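03/12/2023 – notes from the visit to Hustier, demonstration of the two-arm unit

Went with Kyrylo Bilyk. Hosts were Pierina Palumbo (arms and grippers) and Amedeo Pagano (software). Carmela Gatti joined for the questions at the end. Writing this up the same evening, so figures are from my pad and not from their handout, which we have still to receive.

**Purpose.** We are deciding whether to put a two-arm machine on the Plillar job or stay with the single arm and the fixed table. Annunziata Testa wants a yes or no before the December order goes in. I wanted to see the thing work in real rooms, with ordinary floors and shiny surfaces. Hustier use a furnished flat for this, and visitors can stand in the corridor and follow the head camera on a monitor.

**Setup as told to us**

- Payload per arm: 700 g with the parallel gripper fitted. They would not quote a figure for both arms sharing a load.
- Control software is Numix, build 501. Pagano said the build we have at our end is too old to read their log format. To be checked.
- Run list: 13 tasks, all household. We stayed for the laundry and bathroom ones and left out the kitchen.
- Wrist calibration is done by hand before each session. Palumbo does it with a printed target and a 2 mm feeler gauge. I asked if it could be done less often and got no clear answer.

**Observations**

Arm speed is lower than in the video they sent us. Pagano has it capped for visitor days. Kyrylo timed a few moves against the cap and thinks we could live with it on Plillar, where the cycle is set by the oven anyway. I am less sure – our cycle allows for one regrasp, and the machine took a regrasp on several of the folding runs.

Gripping soft goods is the part I came for. Cloth gives the fingers no fixed edge, and the depth reading on white fabric was noisy on the monitor whenever the light was strong. Palumbo's approach is to go in from the top of the container, close on whatever is highest and accept the result. No attempt is made to find a corner at that stage. It is crude, and I would have done it with a corner search, but hers needs far less computing.

Reflections: worse than I had assumed. Gloss tile and clear panels both upset the depth map, and the bathroom has plenty of each. They mask the shower glass by hand in the room model. That will not carry over to us, as the Fontana cell has guard panels that get moved every shift.

Reach into the corner by the door was the awkward one. The arm has to come in across the shower side with the elbow low, and the base needs to be parked well before it starts. The other arm does no work in this move and is simply held clear.
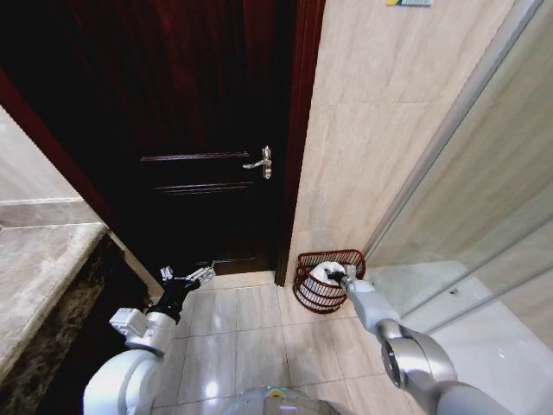
*Bathroom task, head camera. Right gripper in the red wire basket, holding the white cloth; left arm free.*

Points from the picture for our own layout: the right elbow joint is large and sits close to the glass enclosure from this viewpoint. On the Fontana cell the same posture would put it near the side guard. Kyrylo to redo the clearance drawing with the elbow included, as the present one only has the wrist and gripper.

The open basket is also of interest. Wire bars leave gaps a fingertip could catch in, and our parts bins have solid walls, so that risk drops out for us. Bin depth does not, and ours are deeper than I would like for a top entry.

**Questions put to Carmela Gatti**

1. Spare finger sets – sold in pairs only. Price to follow.
2. Can the speed cap be set per arm? Yes, from the Numix settings page.
3. Loan unit before purchase? Possible, two weeks, we pay carriage.

**To do**

- Ask Pagano for the raw logs of the folding runs.
- Weigh the heaviest Plillar part again, with its bag on. If it is over 700 g the rest is moot.
- Send Annunziata the loan terms once they arrive in writing.
- Kyrylo: clearance drawing, see above.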